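Home Essays Archive Contact

The case against thread count

Marlies Lanz
30 Dec 2021

Thread count is the only number most buyers ever see on a package of bedding, and it is a poor one. It records how many yarns cross a square inch of fabric, warp and weft added together. It does not record how thick the yarns are, how long the fibers in them are, how tightly they were spun, or what finish was applied at the mill. Any of these has more influence on how a sheet feels and how long it lasts.

The figure also has a physical ceiling. A single-ply cotton yarn of ordinary fineness fills a square inch well before the counts printed on expensive packages. To go higher, a mill can use finer yarn, which costs more and tears sooner, or it can twist two or three thin plies into one yarn and count each ply separately. The second method is common. A fabric sold as 600 may have 200 real crossings of three-ply yarn, and it will be heavier and warmer than the shopper expects.

I would replace the number with two others: weight per unit area, and air permeability measured by a named method. Both can be checked by a laboratory with modest equipment. Both can be compared across fibers, which thread count cannot do at all, as it has no meaning for a knit.

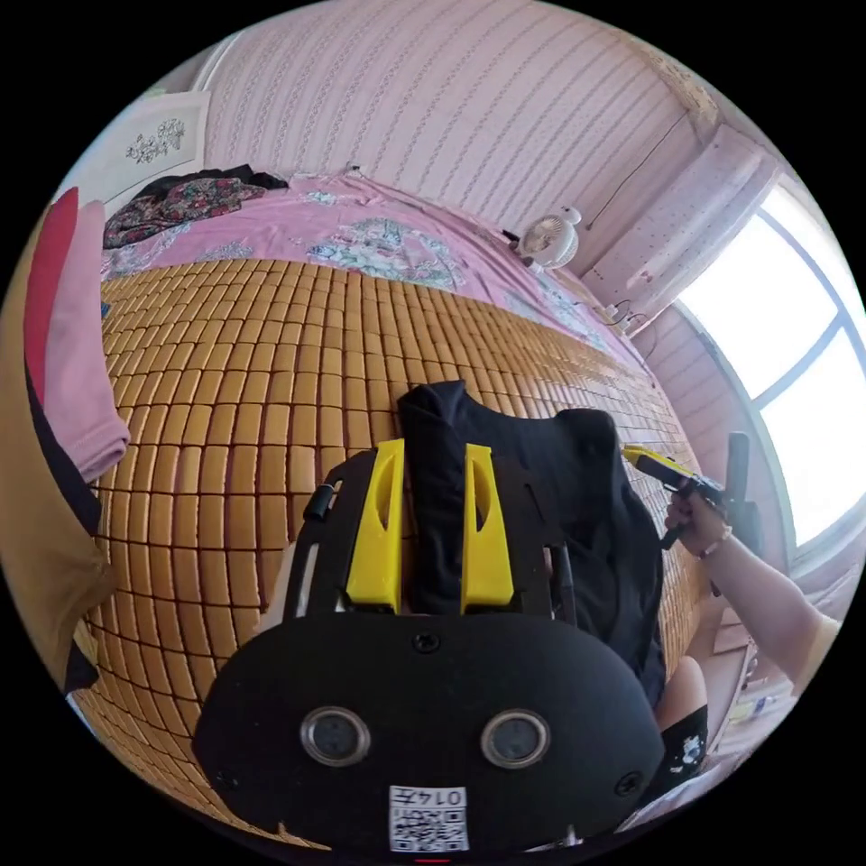
Air permeability matters most in hot rooms, where the sheet is one layer in a stack and the stack is what the sleeper feels. A dense sateen over a foam mattress holds heat and moisture no matter how fine the cotton is. Many households in warm climates handle the problem by changing the top layer with the season. A mat of small rectangular tiles, like the tan one on this bed, has no thread count to print, and neither the weave nor the ply of a sheet says anything about how it will perform. The pink floral bedsheet at the head of the same bed could be sold on its count, and a shopper comparing the two surfaces would have one figure for one of them and none for the other. A permeability test could cover both.

The usual objection is that shoppers would not understand a new unit. They do not understand the present one either. When Drendevell began printing fabric weight on its packages in June, its store in Quinlan kept the old count beside it, and customers had both to read. I bought a set marked 384. The weight told me it was a heavy sheet, and the count told me nothing I could use.

A better objection is that permeability changes with washing. Finishes rinse out, cotton shrinks, and the structure closes up. The answer is to test after a fixed number of launderings, and I would set it at 30. The label should state the result before and after, in the same type size as the fiber content.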